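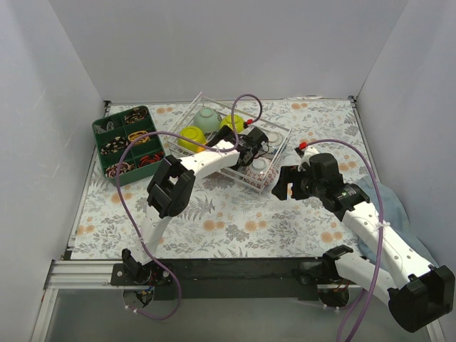 Home Docs Cells Maintenance Changelog Contact

# Weldale cell: setup and upkeep

Notes for the two-arm tabletop cell at Weldale. They cover daily start-up, the fixed parts of the layout and the repairs that come up most. Recording and training are in the Temow repository. Maintained by Yufang Cai.

Last revised Wednesday, April 13, 2022.

## Layout

- Both arms bolt to the black plate along the near edge of the table. Don't shift the plate to gain reach – move the objects.
- The white panels stay up on all sides they cover now. Wipe off smudges with a damp cloth, no solvent.
- The floral cloth is part of the setup. If it has to be washed, put it back the same way round and smooth it flat in front of the rack.
- For the dish task, the wire rack stands between the arms with the bowls in it, and the green compartment tray goes to its left. The light blue cloth lives at the right edge.

## Start-up

1. Check that nothing is resting against either arm.
2. Switch on the left arm, then the right.
3. Run `bonia home --both` and keep hands off the table until it finishes.
4. Open and close each gripper once, empty.
5. Run `bonia check`. Joint offsets are compared with the saved file, and a warning is printed for any that have drifted.

## Cables

The purple cables need the most attention. Each one leaves the top of its gripper in an arc and runs back down along the arm. Leave enough slack for a full wrist turn, and look at the droop below the left base before every session. The left cable passes over the tray, so keep tall items out of it.

If a gripper drops out, reseat the red connector first. Power the arm down before touching the board under the left base.

## Gripper service

Fingers are changed every 2000 cycles. The left pair was last changed at 2903 on the counter, which was too late – the pads had worn through at the tips. Tighten the finger screws by hand and run `bonia check` again afterwards.

## Known faults

- Error 268: wrist joint timeout. Restart that arm only.
- Error 280: gripper did not reach its target. Usually a worn pad or a bowl too close to the rail of the rack.
- Zou driver builds from before July need the old offsets file. Don't mix them.

## To do

- Spare purple cable, one per arm
- Label the plate bolts
- Move the offsets file out of the home directory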